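Teaching Two Arms to Pick Up a Dish

Project report, second-year robotics module, Ridgeway
Wendell Kowalczyk and Tamsin Schumacher

We use cookies to improve your experience on this site. By continuing to browse you accept our use of cookies. Manage preferences

1. What we set out to do

The brief asked for a household task, shown to a robot by a person, and then some evidence that the robot had learned something from being shown. Our first proposal was to have it make tea. Our supervisor wrote "smaller" in the margin. The second proposal was to have it lay a table, and the margin said "smaller" again. The third was to pick up one shallow dish from a mat, lift it and put it down, and this came back with a tick.

We were slightly insulted by the tick. By February we had stopped being insulted and were wondering whether there was a smaller task still, such as pointing at the dish.

2. How the showing works

There are two common ways to show an arm what to do. You can take hold of it and push it through the motion, or you can sit somewhere else and drive it by remote control. We tried both.

Pushing the arm by hand feels natural for the first minute. The motors go slack enough to be moved and you walk the gripper to where it ought to be. The trouble is that your own hands and sleeves are then in everything the head camera records, and at playback time the arm goes looking for a world that has sleeves in it. Tamsin also found that a person pushing an arm tends to put it in positions that suit the person. Several of her early recordings have the elbow tucked neatly out of the way of her hip. Her hip plays no part in the task.

Remote control solved the sleeves. The operator moves a pair of small leader arms, and the full-size arms follow. We called the leader rig Cluter, after the sound it made when it was dropped, and the name went into the file names before we could think of a better one. Cluter has a squeeze handle on each side for the grippers. It gives no sense of touch whatsoever. You find out that you have gripped the dish by looking, and you find out that you have gripped the mat in the same way.

3. Recording

Each recording began with the dish on the mat and both grippers open. The operator brought the left arm in, closed on the rim, lifted, held, and put the dish back. The right arm was asked to stay where it was. It did this very well throughout and is the only part of the system with a perfect record.

Wendell drove first. His style was to creep up on the dish as if it might bolt, and his recordings were long. Tamsin's were short and rather brisk. We had assumed that variety would be good for the learning, and mixed the two sets together without a second thought. The policy we trained on the mixture crept up on the dish for a while, appeared to lose patience, and lunged. It was an accurate portrait of the partnership, but it could not be marked.

After that we wrote down a single way of doing it. Approach from the left, low. Stop short of the rim. Close on the rim and nowhere else. Lift, tilt, hold for two breaths, lower. Two breaths was Tamsin's measure, and Wendell objected that people breathe at different speeds. We kept it anyway and used her breaths.

We made 17 recordings on this plan and threw two of them out. In one, the gripper closed beside the rim and lifted nothing with great confidence. In the other, Wendell sneezed, and Cluter passed the sneeze along faithfully. That left 15 for training.

4. The room

We worked at a table in a shared space in Radstead, with other people's things on it and behind it. Our plan had said "controlled background", and we could have hung a sheet. We argued about this for most of an afternoon. Wendell's view was that a kitchen does not have a sheet round it. Tamsin's view was that we were not in a kitchen and would like to pass. In the end we left the background as it was and kept only the mat clear, apart from the dish.

The mat earned its place. The dish is pale and so is the tabletop, and without something dark under it the two blended together in the head camera's view. We learned this from a set of recordings made without the mat, which we have kept as a warning and do not otherwise use. 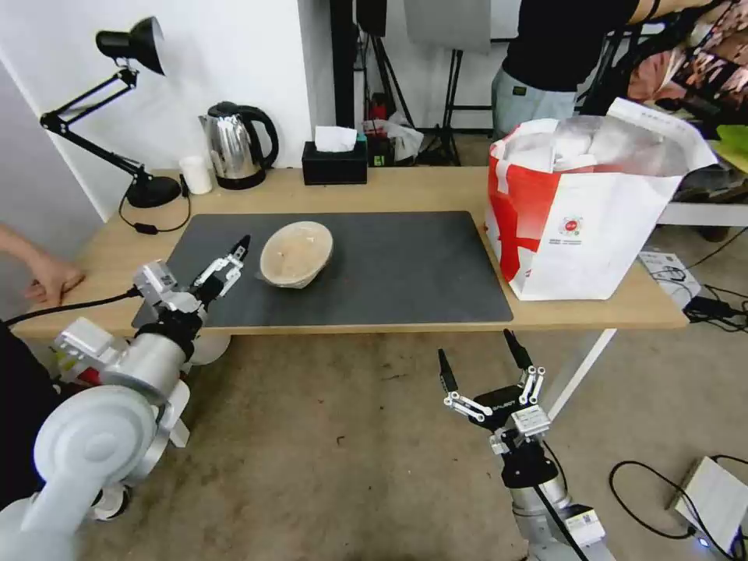
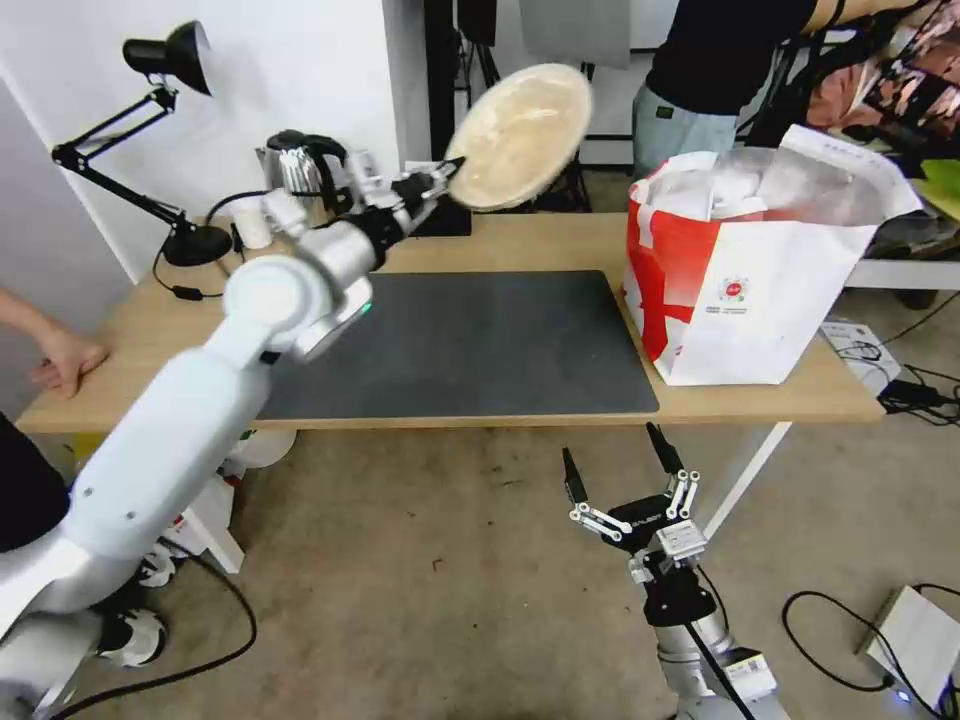 5. Training and playback

Training ran for 1,000 passes overnight on a borrowed desktop. We chose the number because it was round. The loss curve went down smoothly, flattened out, and looked exactly like the curve in the lecture notes, which ought to have made us suspicious.

Playback was mixed. With the dish in the middle of the mat the arm generally went to the right place and took hold of the rim. Moved a hand's width towards the operator's side, the dish was still found, though the gripper arrived at an odd angle and had to be stopped twice before it pressed down too hard. Moved to the far corner of the mat, the dish was ignored entirely. The arm went to the middle, closed, lifted its empty gripper, tilted it, held it for two of Tamsin's breaths, and lowered it again with some care.

We are fairly sure what happened there. In nearly all our recordings the dish sat close to the middle, as that was where it was easiest to reach. We had shown the robot a position and believed we were showing it a dish. The supervisor had mentioned this risk at our first meeting, and there is a note of it in Wendell's handwriting, underlined.

6. What the driving was like

The marking scheme asks for reflection on the method, so some of it follows.

Remote control is tiring in a way neither of us expected. The leader arms weigh very little, but you hold yourself still in order to hold them still, and after a long session Wendell could not comfortably lift a mug. We changed over more often after that. The operator also needs a second person, whose job is to put the dish back, keep a hand near the stop button and say "higher" in a calm voice. Saying "higher" in a calm voice is a skill, and we improved at it unevenly.

Depth was the hardest thing to judge. From the operator's seat the gripper always looked nearer to the dish than it was, until suddenly it was not. We got round this by watching the shadow on the mat. When the gripper's shadow met the dish's shadow, you were close enough to slow down. The policy has no idea why its teachers always hesitated at that moment, but it hesitates there as well.

The Vidberg group, who had the other bench slot, used the push-by-hand method all term and got cleaner paths than ours. They also had to repeat a good many recordings on account of elbows. We compared notes and each came away privately satisfied with our own choice.

7. If we did it again

We would mark out positions on the mat and work through them in turn, corners included. We would have one operator for the whole set, or else agree on speed before starting. We would log the operator's mistakes instead of deleting them in embarrassment, as a recovery from a bad grip is probably worth more to the robot than another tidy lift from the middle.

We would also try to bring in the right arm. A two-handed version, with one gripper lifting and the other steadying, was in our second proposal, and the leader rig can do it. The operator at present cannot. Tamsin managed it once in practice, with the recorder switched off.

The training files and our settings are in the shared module folder under "cluter_final_2". Please ignore "cluter_final".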